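Reltport Two-Arm Bench Kit
By Garia Workshop, April

Plans and hardware for a shared-shop sorting cell. Arms, grippers and pendants not included. 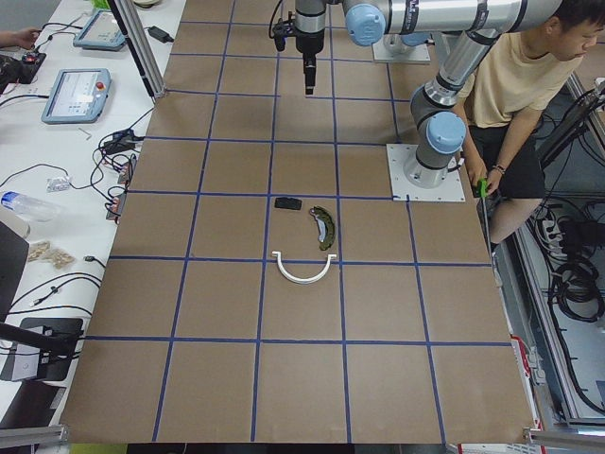 Both arms plated to the bench, grid taped.

Mounting plates bolt directly to the top. Tape pitch is 200 mm. 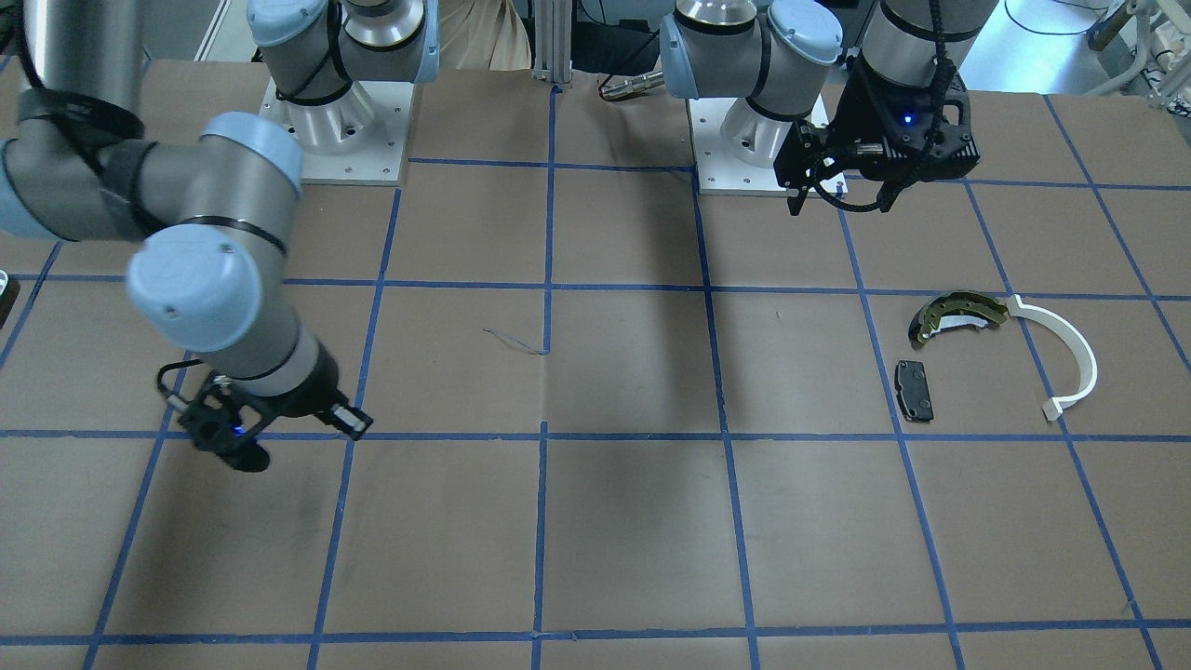

Part spacing matters more than part shape. A brake shoe and a curved strip lying this close leave little finger clearance – start with the small black pad. Set approach height to 18 mm.

Route cables with slack at the elbow. 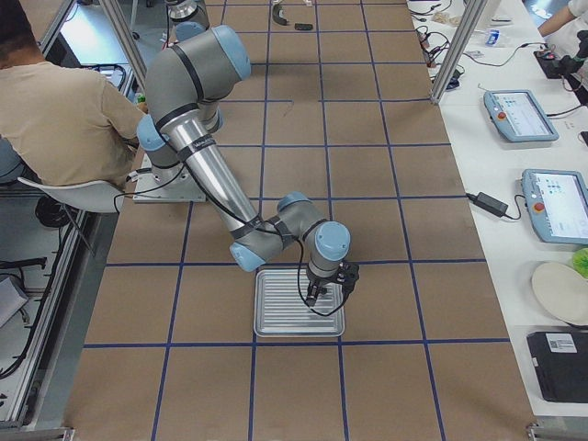
Tray Handling

Ridged metal trays up to 700 g. Teach the approach from directly overhead, at 5 percent speed.

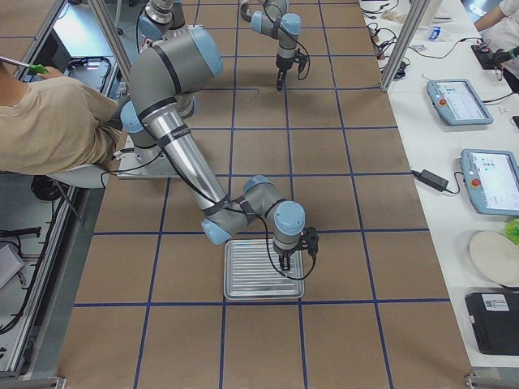 Valentini writes that the second arm should be parked before the tray routine is taught. The plans now list this as step one.

© Garia Workshop | Contact | Back to top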